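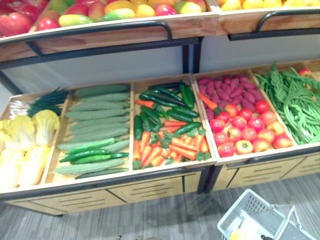 4. Filling the display

1. Heavy stuff on the lower shelf – napa cabbages and leeks or scallions in the left bin.
2. Fruit up top. Mangoes in the wide compartment, mixed colors are fine.
3. Dont stack past the dividers.

Note: max load 50 lb per shelf, evenly spread.

Caution: keep hands clear of the front rails when moving the stand. 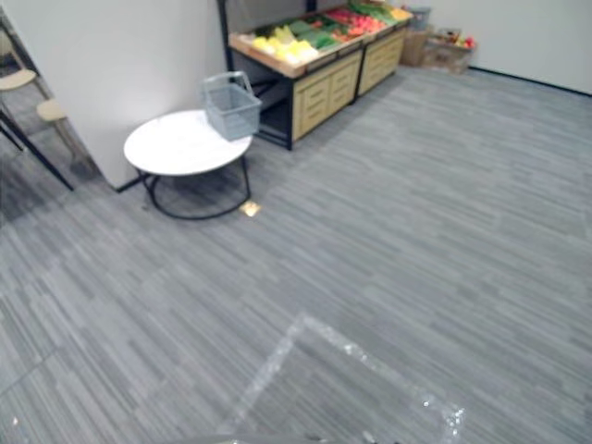
Baskets next. Ustilari sets ship with one, handle already clipped on. Park it on the small round table while you restock, toward the back edge so it wont tip teh top. Check the carpet for dropped bits before rolling anything.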